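Clidum: a small table of cancer follow-up visits

README, last touched in May

Clidum is a tidy table of scheduled follow-up appointments after treatment for early-stage cancers of the colon, thyroid and skin. It has 1752 rows, one per appointment, covering 443 patients. It will not tell you which treatment works. It will tell you how often people come back when they are told to, and how creative a clinic can be in spelling "rescheduled." 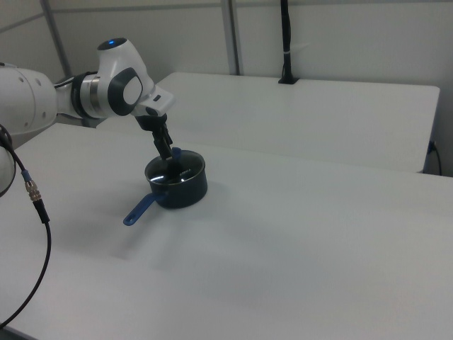
Ojeda Follow-Up Data Group

What's in the table

Each row has a patient code, the type of cancer, the kind of visit (scan, blood draw, exam or phone call), the planned week, the week it took place, and a status. Weeks are counted from the end of treatment, so no calendar dates appear anywhere. A patient can have up to 20 rows. Most have far fewer.

The status column takes four values: kept, moved, missed, unknown. The original records had a great many more, including "kept-ish." Margus Toom went through them by hand and has asked not to be thanked for it.

Where it came from

The rows were exported from Rerent, the scheduling system used by the Enelport clinics, and cleaned by Ikhsan Tjoa. Names, addresses and free-text notes were removed before we got the files. Ages are given in bands. Thyroid cases from the smallest clinic were left out, as there were so few that the codes would have fooled no one.

Known problems

Phone calls are undercounted. Some nurses logged them, and some considered the call itself to be enough paperwork.

"Missed" covers everything from a snowstorm to a change of heart. Please don't write a paper about patient motivation with it.

If a scan was done at an outside hospital, it shows as missed unless somebody faxed the result over. Yes, faxed.

The colon rows have a gap of 15 weeks where the export failed. We asked for them again and received the same gap, nicely formatted.
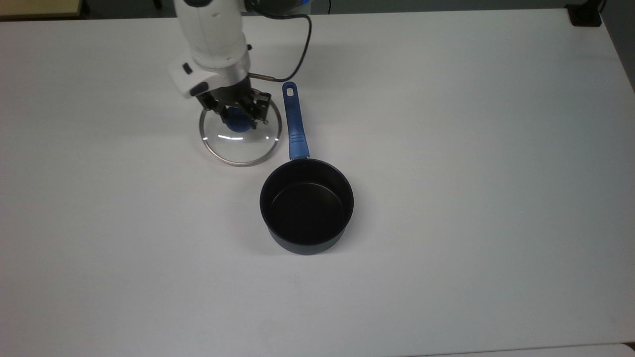 Can I use Clidum to work out whether more frequent scans catch a returning cancer sooner?

The table has no scan results and no record of recurrence, so it can't answer that. You can use it to see how closely real visits matched the planned schedule, and you would need a separate source for outcomes.

Using it

One comma-separated file, one header row, blanks where we don't know. Week zero is the last day of treatment — surgery counts as treatment. Sort by patient code before you do anything with gaps between visits, or the numbers will be exciting and wrong.

Corrections go to Margus. Complaints about column names go to Ikhsan, who chose them.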